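About Us

Welcome, and thank you for stopping by. If you have landed on this page, you are probably either looking for someone to regrind your saw blades and planer knives, or you have already sent us a box of them and would like to know who has it. Either way, pull up a chair. We do like to talk.
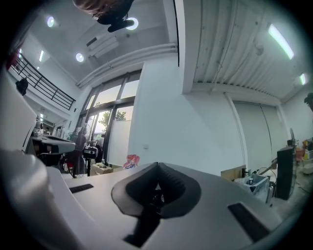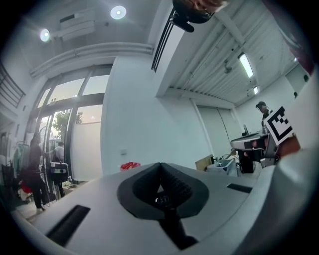 Climberg Grinding & Edge is a family-sized shop that makes, sharpens and repairs industrial knives. We do paper guillotine blades, wood planer and chipper knives, plastic granulator knives, food slicer blades, leather skiving knives, and a fair number of odd shapes that people bring in wrapped in a towel because the original maker closed its doors long ago. If it is flat or nearly flat, and it is supposed to be sharp, there is a good chance we have had one like it on the bench.

How we got started

The shop opened in 2000, when Brendan Ó Súilleabháin bought a used surface grinder from a print finisher who was retiring and had no one to leave it to. Brendan had been a guillotine operator himself for years, so he knew what a bad regrind felt like from the other side of the table (the stack creeps, the bottom sheets tear, and you spend the afternoon blaming the paper). He figured he could do it better, and he started out with 2 customers, both of them printers on the same street. One of those printers is still with us, and still calls the front desk to ask for Brendan by his nickname, which we will not be printing on this page!

For the first few years it was paper knives and nothing else. Then a cabinet maker asked whether we could do his planer knives, and his brother-in-law had a pellet mill, and so it went. We never sat down and drew up a grand plan for which trades to serve. People asked, we tried it on a scrap piece first, and if we were happy with the edge we said yes.

In time we took over the small tooling firm Moynihan, which had been making new knives in the next town over. That gave us a proper heat treating setup and, more to the point, it gave us Tomás Lynch. Tomás runs our furnace and has firm opinions on tempering. If you ever want to know why your last set of knives chipped, he will be glad to go through it with you, and you should set aside a good part of the morning.

Who you will be talking to

Sinéad Buckley answers the phone most days and keeps the order book. She can usually tell you where your knives are in the shop without putting you on hold, and she is the person to ask when you need something back in a hurry.

Caoimhe Cronin looks after grinding. She came to us straight out of school as an apprentice and now trains the apprentices herself. All of our long blades go through her hands before they are wrapped.

Caoimhe Mac Carthaigh looks after drawings and new knives. Yes, we have two Caoimhes, and yes, your email may well go to the wrong one first. They pass things along to each other quite cheerfully. If it helps, put "grinding" or "new knives" in the subject line.

Brendan is still here too, although he says he is winding down, as he has been saying for a good while now.

What we make and what we sharpen

Our own knives are sold under two names. Ridon is our line for wood and board: planer knives, jointer knives, chipper and flaker knives, and scoring blades. Kumholm is the line for paper, film and foam, where the edge angle is finer and the finish matters a great deal more than most folks would guess. We have 391 patterns on file between the two, and if yours is not one of them, a worn knife or a sketch with the dimensions on it is plenty for us to work from. Please do not clean up the worn knife before you send it. The wear marks tell us a lot.

On the sharpening side, we work on any brand, ours or otherwise. Knives are checked for cracks and for bow before they go on a machine, and if we find something that worries us, we call you before doing any work that you would have to pay for. We would much rather have an awkward phone call than send back a knife that ought to be retired.

A word on turnaround. Regular regrinds go out in the order they came in. We do keep a little room in the week for emergencies, but it really is a little room, so if you run a mill or a bindery around the clock, talk to Sinéad about keeping a spare set in rotation. Lots of our customers do this now. One set is running, one set is with us, and the whole business becomes pleasantly dull.

Learning the trade

We take on apprentices every March. Previous experience with machines is nice but we don't insist on it. We look for people who are patient, who will put the guard back on without being reminded, and who don't mind asking the same question twice. The first weeks are spent on hand honing and measuring, and only then do we move on to the grinders. Applications can be mailed in or dropped off at the front desk, and a plain letter in your own words is fine.

Coming to see us

Visitors are welcome, and customers dropping off knives in person are very welcome, but please box or sheath them properly before you load the car. A piece of split garden hose along the edge does nicely if you have nothing else. For anything over 20 inches long, ring ahead and one of us will meet you at the side door with a cart. There is coffee in the front office, and Brendan will most likely find a reason to come out and have one with you.

Page last updated May 8, 2023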